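Tighten the Wrist Before You Blame the Software

by Vasilis Begović

For two years I have looked after one mobile arm in the test kitchen at Lastov. Before that I repaired packaging lines at Delić, and I came to this work with the habits of a mechanic. I want to defend those habits, because I think they are disappearing from our field.

When an arm begins to miss a handle, the first person to be called is usually the programmer. He opens the logs, he changes an offset, and the arm works again until the evening. The next morning it misses on the other side. In January we lost most of a week in this manner. The cause was a mounting plate under the wrist with one bolt that had been tightened by hand and never with the torque wrench. I found it with my fingers, in less time than it takes to drink a coffee.

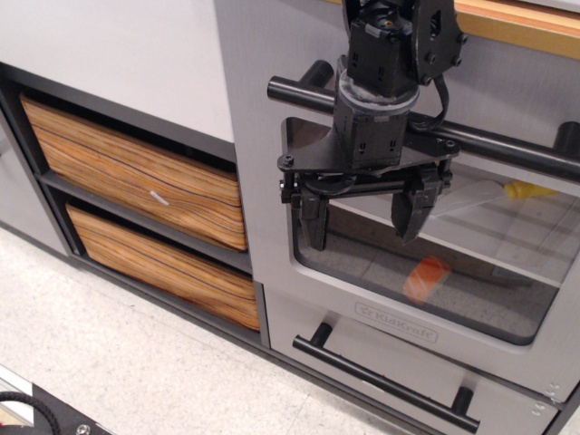
The gripper in front of the oven window, fingers open.

Since that week I keep a routine, and I ask everyone at our site to follow it. The arm goes to a fixed pose near the toy kitchen, always the same pose. I put a hand on the wrist and try to turn it. I check each bolt on the bracket, then the cable. The cable must have enough slack for the full turn of the wrist, but it should not be able to catch on a door handle. Then I open and close the fingers 50 times without any load and I listen. A dry joint has a small sound, like a shoe on a clean floor, and you learn to recognize it.

My colleagues from Osstead, who wrote the calibration program, find this old-fashioned. They say that the program will report a loose joint by itself. It reports that the error is too large. It does not say which bolt, and when the looseness is small it simply hides it inside the correction. 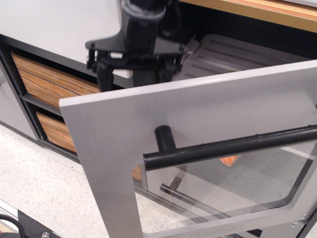

Reaching in behind the open door, with the ribbed tray to the right of the fingers.

The fingers deserve a separate word. On our arm I replace the pads after 900 grasps, even when they look good. The maker, Vurnia, gives no number for this, so I made my own from the notebook. Some people say this is a waste of money. A pad costs less than one lunch, and an arm that drops things makes a whole afternoon of recordings useless.
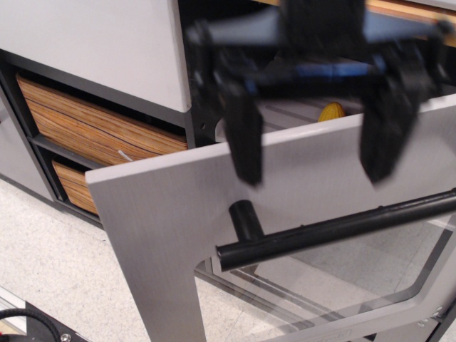 Clearance is the check that I see skipped most often, and I confess that I also skipped it in my first months. People measure the gripper closed, on the bench, and write down that it fits. But the gripper does not go into the kitchen closed. When both fingers hang over something small and low, like the yellow toy there behind the gray front panel, the right one has the edge of that panel directly beside it. A plate that sits two millimeters too far to one side will touch. It may not touch hard, and for some days you will notice nothing at all except a scratch. So I measure with the fingers open, at the place of work, with the door in the position where it will be used. I also write down who opened the door, because not everyone opens it to the same angle.

The notebook is the part for which I receive the most jokes. It is paper, it stays with the arm, and it now has 152 entries. Each one says what was touched, with which tool, and what was left for the next person.

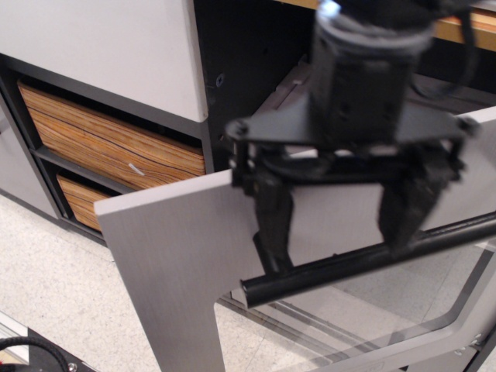 I do not ask that programmers become mechanics. I ask that the log of the software and the notebook be read together, on the same table, before anyone changes an offset. At Delić this was a rule, and a new worker learned it on his first morning. In our laboratories it depends on who is in the room.

There is also the matter of time. My routine takes a quarter of an hour, and the managers see fifteen minutes in which the arm produces nothing. I have shown them the page from January, with the hours added up in the margin. They agreed to leave me my quarter of an hour until summer, and after that we will discuss it again.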